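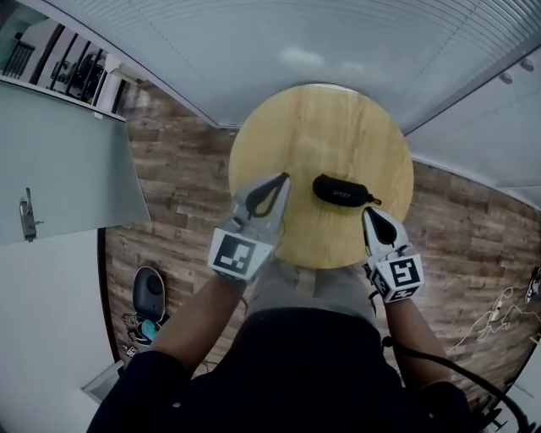
I have never believed in the hard glasses case, and 434 dollars' worth of new lenses did not convert me. The optician in Edell handed one over with the air of somebody issuing a helmet. My own complaint is simple. A black zippered case on a round wooden table looks like a sensible thing to own, the long capsule shape, the white lettering on top, the short pull at one end. Then you try to live with it. It is too fat for a shirt pocket and it makes a trouser pocket ridiculous. So it stays on the table, and the glasses go out into the world without it, which is when they get sat on.

People tell me the zipper is the safe choice. Safe against what? I kept a snap case from Nornis for years and it never once opened in my bag. A zipper asks for both hands and a bit of attention, usually at the moment when you can't see very well, having just taken your glasses off. I have caught the cleaning cloth in the teeth more often than I care to admit, and once the end of a temple arm.
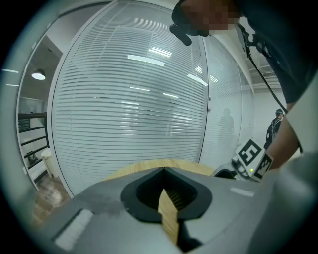

The round table is part of the problem, I'll grant that. There is no corner to put anything in. On a square table the case would have a place, up against the wall by the mail. On ours it drifts toward the middle and gets moved for every meal, and I have spent whole mornings looking for the thing under a newspaper.

My sister-in-law in Wirnen swears by a tray beside the front door. I tried one. Within a week it held keys, two dead batteries and a coupon from Tavares, and the case was back on the table.

I am told a good one will survive 1000 openings. Fine, but mine gets opened maybe twice a month, mostly to see whether the glasses are in it. They usually aren't. I would trade it tomorrow for a soft pouch with a drawstring, and I suspect a lot of people with a handsome case at home already have.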